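## 4. Rules for Sidewalk Operation

The navigation stack described in Section 3 can drive a delivery robot along any surface its map marks as passable. It has no opinion about manners. The operating rules in this section were written to close that gap, and they apply to every run reported in this paper. They were drafted by Ristić and Ortuño from the Nenden operator handbook and then rewritten so that each one could be checked by software from the run log.

All runs were carried out in the Gandwood simulator. We chose one downtown district and kept its layout fixed, so that a rule broken in one run could be traced to the same spot in another.

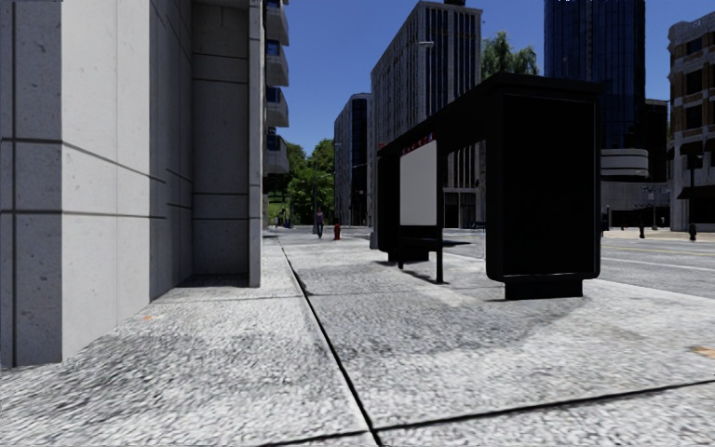

### 4.1 Lateral position

The robot keeps to the road side of the walkway unless a fixed object stands there. Where one does, the planner has to leave the road side early and return late. We set the start of this move at 300 cm before the object. Cutting in close to a bus shelter or a mailbox is legal in the base planner and scored as a fault here, even when no contact occurs. People step out from behind such objects, and a robot passing within arm's reach gives them no time to react.

Clearance to any fixed object is at least 80 cm. The same value applies to building fronts, with one exception for narrow passages, covered in 4.3.

### 4.2 Openings in the pavement

Stairway openings get a rule of their own. A railing with thin vertical bars returns few lidar points, and early versions of the Peltance obstacle layer sometimes marked the space inside the railing as free. The rule says that any closed or partly closed railing is treated as a solid block, including its interior, whatever the point cloud reports. The block is stored in the map and cannot be cleared by later sensor readings. 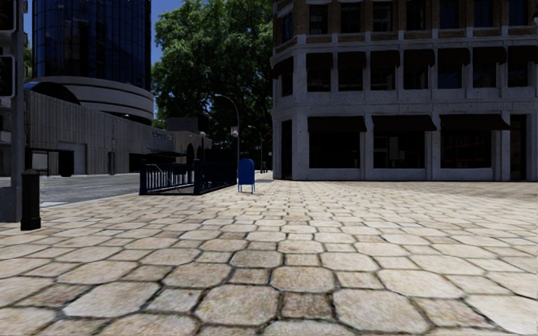 **Figure 4.** Paved corner in the test district, with a railed stairway enclosure beside a blue mailbox.

The robot may not stop on the side of an enclosure where the railing is open. If it has to wait for any reason, it waits past the far post. We did not try to tell occupied stairways from unoccupied ones. The rule is the same in both cases, which makes the log check simple.

### 4.3 Storefronts and doorways

Recessed entrances are a known weak point for planners that follow the wall. The recess looks like extra room, and the path bends into it. Under our rule the building line is drawn straight across every recess and the robot stays outside it. Awnings are ignored for planning, though their shadows are kept in the camera data because they change how the surface classifier behaves.
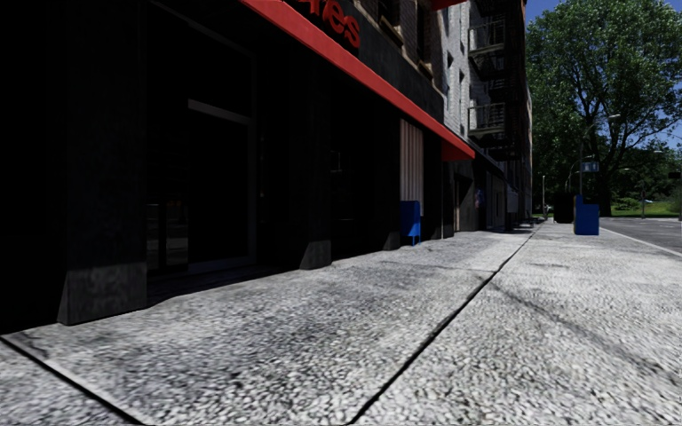 **Figure 5.** Storefront section with a recessed glass entrance, street objects to the right, and strong contrast between sun and shade.

Where fixed objects leave less than the full clearance on both sides, the robot may reduce its distance to the building line but not to the objects. It must also drop to walking pace and may not enter the passage if a pedestrian is already in it. In the first draft this last condition was left to the planner's cost function. Upadhyay testing showed that the cost could be outweighed by a late delivery, so it was moved into the rule set as a hard stop.

### 4.4 Surface changes

Joints between slabs are not obstacles. The robot may cross them at any angle, but it may not steer to follow one. This rule came from a fault in which the lane detector took a long dark joint for a painted edge and tracked it toward the curb.
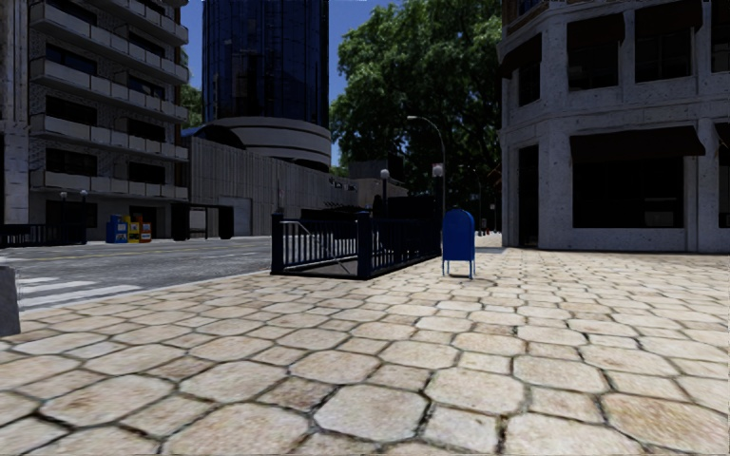 Patterned stone is harder, as the joints run in several directions and the detector can lock onto any of them. On such paving the lane detector is switched off and position comes from the map and wheel odometry alone. If the position estimate drifts by more than 3 cm between two map matches, the robot stops and asks for remote help.

### 4.5 Scoring

Each run is scored by fault count per rule, with no weighting between rules. A run with any fault under 4.2 is counted as failed. Faults under the other rules are reported separately in Section 5.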